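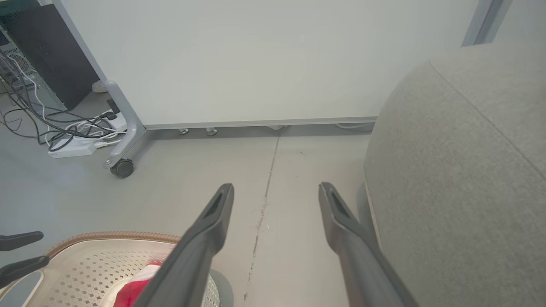 Ticket 902, lounge seating, third floor. Opened by Mihret Kahsay. The complaint is that the light gray upholstered piece from Mersha creeps across the floor when people sit down on it, and that the pads we were sold were supposed to stop it. I have read the sales sheet twice and I still don't see what the claim rests on. Our floor is pale and smooth, and that one big rounded piece stands on it near the tall white panel, with the cream office chair on the other side of the gap. The gap is what we go by. Mihret says it was wider in July and I have no reason to doubt her, but we also have no mark on the floor to prove it, so for now it is her word against the vendor's.

Status: open
Priority: low (Mihret asked for medium)
Handled by: Desta Bogale

Entry 1. Called Stomex, who supplied the pads. Was told the floor must be dirty. Asked how dirty a floor has to be before a non-slip pad slips. No real answer. They want it mopped with plain water and left overnight before they will talk about a refund.

Entry 2. Mopped. Left overnight. Put a strip of tape on the floor at the front edge of the seat. Wondimu Gashaw sat down and got up 17 times in his usual way, meaning he drops. The seat moved back from the tape by a finger's width. Reported this to Stomex. They now say the pads need "time to settle." The pads have had since last summer.

Entry 3. Turned the piece over with Wondimu. Two of the pads had slid half off the feet and were holding on by a corner. Glue looks like it never took. There was lint stuck to it, plenty of it. Pulled all of them, scraped the feet, wiped them down.

Entry 4. Kiros Woldegiorgis suggests the Drendex rubber cups instead. I am not convinced. The ones under the filing cabinet left dark rings, and he says those were an older kind. Maybe so. Ordered one set, not the case he wanted.

Entry 5, March 5, 2021. Cups on. Same tape, same test. No movement I could find. Wondimu thinks it is fixed. I think it is one afternoon. Left the tape down and asked people not to peel it up.

Entry 6. Mihret added the office chair to this ticket. She says it drifts too. It is an office chair — I would want to hear what she expects it to do. If the trouble is that it rolls into the sofa, then please open a separate ticket and say so. Not testing it under this one.

Entry 7. Stomex offered a new set of the same pads. Declined. Asked for the money back and gave them the order number, 596. They say refunds go through Trostton, who billed us. Trostton says refunds go through Stomex. Forwarded each one the other's email.

Entry 8. Checked the tape. Still lined up. Lifted one cup to look for a ring and found none yet, but the cabinet took months. Will look again before I agree to anything. Kiros has asked twice if he can order the case now. No.

Leaving open until the refund lands.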